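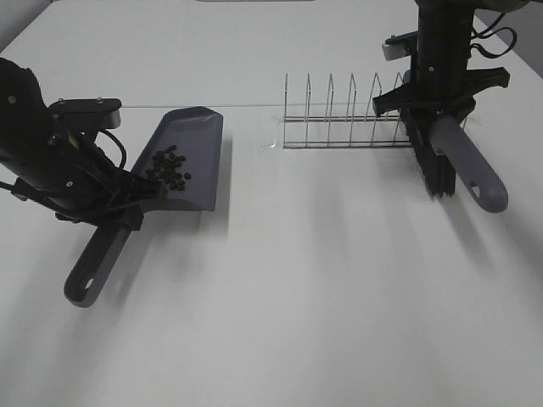 The dustpan and the brush, with the rack between them.

The Beans of Mrs. Huanca
Reading time: 3 minutes
Print | E-mail

When my aunt Edith Huanca closed her coffee shop on Clemmont Street, she gave me the key and one instruction. The white table must be clean before the new owner comes in the morning.

I thought it was a small job. There were only some dark beans on it, spilled from the last bag. But I stood there a long time with my coat on. She sold coffee in this room for all my childhood, and now it could fit in a dustpan. 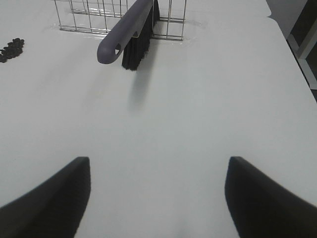 Leave them until tomorrow, Dayana told me on the telephone, beans do not run away. She was already in bed. I said that I had promised, and she sighed and asked me if I had eaten.

I had not. I looked in the cupboard and found a paper from April, in my aunt's handwriting. It said: "Brush lives in the rack. Do not argue." My uncle had argued about it for years — he wanted a hook on the wall. 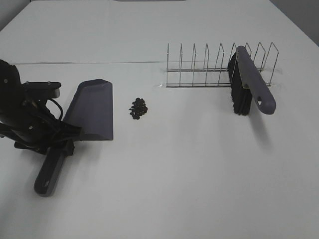 The brush in the rack, as my aunt liked it.

I began to sweep from the edge, very slowly, as she had taught me. If you push hard, the beans roll under everything, and you find them again in winter. 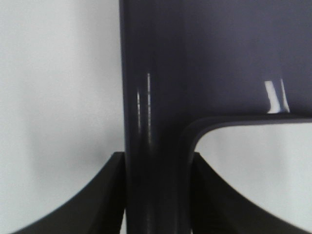 "What will you do with them?" Mutua asked. He had come to carry the chairs.

"I will put them in a jar," I said.

He nodded and took two chairs down to the street. I heard him talking to the driver. Then I held the dustpan against my coat, so that it would not tip, and turned off the light with my elbow.

Recent stories
The Ferry to Kukberg, by Áine Phelan
Room 2305
My Neighbor Hakala
A Winter Coat for Brisa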